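Draltevetti Cube Sort: Data Card

Version 2

Summary

Draltevetti Cube Sort is a set of teleoperated demonstrations for a tabletop sorting task, recorded at the Raltton lab for training imitation learning policies. An operator drives a single arm with a two-finger gripper. The arm picks coloured cubes from a metal tray and places each one on the round container whose rim matches the cube's colour.

The release contains 1,000 episodes. A further 79 recordings were rejected at review and are not distributed.

Intended use

Behaviour cloning, goal-conditioned imitation and offline evaluation of grasp detection. The set was built as the pick-and-place portion of the Varnis training mix and can be used on its own. It is not suitable for force control work, as no wrist force signal was logged.

Collection

Operators used the Ishida leader arm and received the same written instructions:

Start from the home pose with the gripper open.
Pick either cube first. Alternate the choice between episodes.
Grasp on opposing side faces. Corner grasps are permitted if the cube does not rotate in the fingers.
Release on the matching container, then return to home before picking the second cube.
Stop recording only once the arm is back at home.

Cube position and yaw were randomised by hand before each episode. Containers were left in place for a full session and moved between sessions. Failed grasps followed by a successful retry were kept and carry the flag "retry". Drops outside the tray were rejected.

Episode contents

rgb: colour frames from the fixed workspace view
joint_pos: arm joint positions, radians
gripper: normalised opening, 0 closed to 1 open
action: commanded joint targets
instruction: one English sentence, lower case
flags: list, may be empty

Instructions use Canadian spelling ("put the cube on the container of the same colour"). Normalise these strings if your tokenizer was tuned on another variant.

Workspace
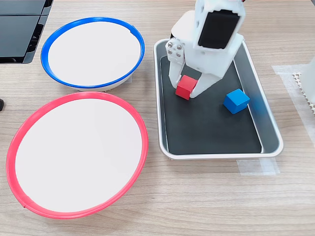
Figure 1. Red cube held in the gripper fingers, blue cube on the tray lining. Red-rimmed and blue-rimmed containers at left.

The tray has a dark lining. Its metal walls reflect nearby cubes, and colour segmentation by threshold alone will pick up these reflections as false positives. Mask the walls before computing cube centroids.

Known limitations

White gripper surfaces can overexpose. Lighting was not controlled, and the September sessions are brighter than the rest. All episodes use one table and one tray, so background generalisation should not be assumed. Labels for "retry" were assigned by 2 reviewers, and disagreements were settled in favour of applying the flag.

Changes from version 1

Gripper values rescaled. Duplicate episodes removed. Instruction strings corrected where the named colour did not match the target.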